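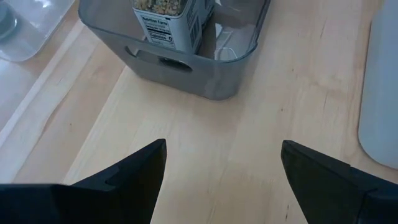 Can a machine put the groceries away yet? Part of the job, in a kitchen somebody has set up for it, at a pace most people would find hard to watch.

Household and Shop Floor board
Posted Mon 28 September by benchvise

I'll put numbers on that so we have something to argue over. We logged 417 attempts at moving a boxed or bottled item between a table and an open bin. The target for each was 60 seconds, no human touch. Upright cartons were the easy class. Bottles were next. Anything soft-sided was bad enough that we stopped scoring it separately. My position is that tidying is a solved problem for rigid items and open for the rest.

torque_spec wrote:
"Solved" needs a failure rate attached. What did the cartons do when they were standing inside the bin and not out on the table?

benchvise wrote:
Worse. The bin wall limits the approach, so you come in from above or you tilt. A tall carton sticks up past the rim and gives you something to grip. A short one doesn't, and the fingers hit the wall first. I don't have the split in front of me.

millrat wrote:
Then it isn't solved. Most of what is in my kitchen lives inside something else.

ohmsbyfour wrote:
Translucent bins are the part I'd worry about. Depth sensors read the wall, or the thing behind the wall, or neither. The gray smoke-colored ones look fine to a person and come back as a hole in the point cloud. We switched to opaque bins at the Barnport site and the complaints stopped. Nobody had touched the software.

torque_spec wrote:
Changing the bins is a legitimate fix on a shop floor. In a house it means the customer replaces their storage to suit the machine. Different product.

millrat wrote:
People did that for dishwashers. Half my mother's plates never went in one.

torque_spec wrote:
Fair. The dishwasher had a much shorter list of requirements.

kitlayout wrote:
I ran a Kenlow arm on kitting for most of a year. Same shape of work: bin, box, put box in slot. It did 40 kits a shift reliably from March on, after we taped outlines on the bench and banned loose cable from the totes. A thin white cable at the bottom of a tote cost us more stops than any box did. The planner treats it as floor until a finger drags it.

benchvise wrote:
Did you train on cable or just exclude it?

kitlayout wrote:
Excluded. Training on it was quoted at 3 weeks and the foreman had a broom handle with a hook on it.

ohmsbyfour wrote:
That is a person doing the chore.

kitlayout wrote:
Twice a day, yes. I'd still call the line automated.

torque_spec wrote:
I wouldn't. Count the interventions and publish them next to the throughput. The Lela people do this and their figures look worse than everyone else's as a result, but I can plan staffing from them.

benchvise wrote:
I'll rerun with bin position and container type as separate columns and post the sheet. Interventions logged too. Soft packaging stays out until we have different finger pads.

Related threads
Gallegos wrist mount: cable routing and strain relief
Parallel fingers or suction for cartons
Laundry folding, is anyone under five minutes a shirt
Opaque vs clear totes, lighting notes

Comments (3)

slowfeed: Would like to see the time per item for the ones that failed. A miss at ten seconds is a different problem from a miss at fifty-five.

pantry_b: My vote is with millrat. Wake me when it can do the shelf over the stove.

dullchisel: What payload on the fingers? A full bottle and an empty one should not be in the same class.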